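Grurnov Assembly Hall
Bench Inspection Checklist: Gear and Rail Subassembly
Date of inspection: 4 September 2025
Inspected by: Grażyna Mazurek
Checked by: Leszek Kaczmarczyk

This checklist is completed before a bench is released for general use. Each item is marked Satisfactory, Action Required or Not Applicable. Comments are entered by the inspector at the time of the check and may not be altered afterward. Additional remarks are recorded at the end of the section to which they relate.

Section A. Rail, Gear and Shaft

A1. Rail rests flat on the bench and does not rock under hand pressure.
Satisfactory.

A2. Rail channels free of chips, filings and fastener debris.
Action Required. Fine filings found in one channel. Removed with a brush during the inspection. Compressed air is not permitted for this purpose.

A3. Gear teeth complete, with no cracked or missing teeth.
Satisfactory. Gear turned by hand through a full revolution and inspected under the bench lamp.

A4. Hub sound where it meets the gear disc.
Satisfactory. The line on the side wall of the hub was examined with a magnifier and did not open under light finger pressure. To be examined again at the next inspection.

A5. Exposed shaft end free of burrs.
Satisfactory. Eye protection is required when working above the shaft.

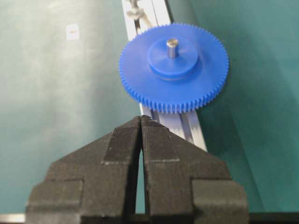

Item A5. Blue spur gear on slotted aluminum rail, with the shaft end standing above the hub.

A6. Rim of gear clear of the rail fittings.
Satisfactory. The rim extends past the rail, and users are reminded to keep fingers out of the space under the teeth when turning the gear.

A7. Subassembly tag present and legible.
Action Required. Tag 798 was legible but the cord had frayed. Replacement cord requested from the Clovima stockroom.

Section B. Work Surface and Surroundings

B1. Mat lies flat, with no raised edges or curling.
Satisfactory. Pressed down along all sides.

B2. Mat free of cuts, oil and adhesive residue.
Satisfactory. Wiped with a damp cloth before the check. Solvent cleaners are not to be used on this mat.

B3. Loose hardware returned to trays.
Satisfactory. 3 trays checked and closed.

B4. Lighting adequate for close work.
Satisfactory. Reading at bench height was 400 lux. Glare on the mat should be reduced by lowering the lamp.

B5. Walkway behind the bench unobstructed.
Action Required. A carton from Fledura had been left beside the stool. Moved to receiving. 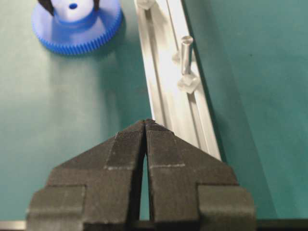 Zanele Mtshali remarked that the instruction on solvent cleaners in B2 should also be posted at the bench, as the evening shift does not receive the checklist and the bottles are kept on the same shelf as the cloths. She asked that the shelf be relabeled at the same time.

Inspector's response: Accepted. Notice to be posted and shelf relabeled by Igor Żak.

Section C. Follow-up

C1. Tag cord (A7) to be replaced before release.
C2. Notice and shelf label (B2) to be in place by 21 September.
C3. Deliveries to be signed in at receiving and not left at the bench (B5).

Bench status: Held pending C1.
Copy to: Jolanta Kozłowski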